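Pale tabletop with the big arch in the grain, oil it or leave it?

Print this page | E-mail this thread
Posted by sawdust_mel, January
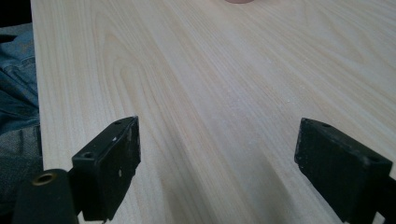

The top in soft light, arch grain on the left side.

So I bought this table secondhand from a guy clearing out his workshop, and I love it (the grain!! look at that big loop) but I can't decide on a finish. It's super smooth and kind of matte, and I'm scared anything I put on it will turn it orange. The seller said it was a Veleo table but I can't find a label anywhere. Anybody know what they used?

Reply from pinetar95
Pretty. I'd leave it alone. Matte pale tops look great for a year, then you oil them and they go the color of weak tea forever. Ask me how I know.

Reply from grain_and_bear_it
Have to disagree with pinetar. A bare top is a coffee ring waiting to happen. I used Sondilov white oil on mine, two thin coats, wiped off after ten minutes, and it stayed light. Test it underneath first.

Reply from sawdust_mel
Is that the one with the pigment in it? I saw a can of Fakitz hard wax for less, but the reviews were all over the place.

Reply from grain_and_bear_it
Yep, pigmented. Never tried the Fakitz so can't help you there.

Reply from kitchenbench
Before anybody opens a can, are you sure it's solid? An arch like that can be veneer too. Look at the end and see if the lines carry over. If it's veneer go easy on the sanding, I went through mine in one corner and wanted to cry.

Reply from pinetar95
What kitchenbench said. And wipe it down good first, I can see little white specks on there. They'll get stuck in the oil and you'll feel every one of them.

Reply from sawdust_mel
Ha, OK, fair. Will check the end grain Monday when I've got it flipped over, and I'll do a test patch of the white oil while I'm under there.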